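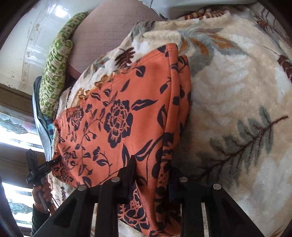

Orange cloth or not, those navy blossoms and vines are my favourite print in the house.

I came to Tremavlow a bit sideways. A mate had been on at me since March to try it, and I kept saying I had no room in my life for another streaming series based on a game, having been let down by so many of them. Then one Friday the rain set in, the kids were at their nan's, and I made a big pot of tea and watched five episodes in a row. Well! I'm glad I did.

If you've played the original Clilanero games you'll know the setup: a drowned harbour city, two rival salvage crews, and a bell that rings whenever someone breaks a promise. The series keeps all of that but moves the story to a smaller port called Tolentino, a place the games only mention on a map. I thought that was a lovely choice. You get the colour and the odd humour of the games without sitting there ticking off levels you've already finished (I put far too many hours into the second one, so I'd have been ticking).

There are 11 episodes in the season and they don't all earn their keep. The sixth spends ages on a court hearing that should have been over in ten minutes, and the lighting in the underwater bits is so murky I had to get up and close the curtains. The music more than makes up for it, though - it borrows the old harbour theme from the first game and slows it right down, and I'll admit I got a bit teary.

Mekska, the streaming service it's on, is another matter. The app forgot my place twice and kept offering me the finale before I'd seen the middle. The finale runs 109 minutes, by the way, so start it early and have your dinner first.

Would someone who's never touched a controller enjoy it? I reckon so. My sister hasn't, and she was cross with me for watching ahead. Four stars from me, and I'd happily go back for a second season if they'd only turn the lights up.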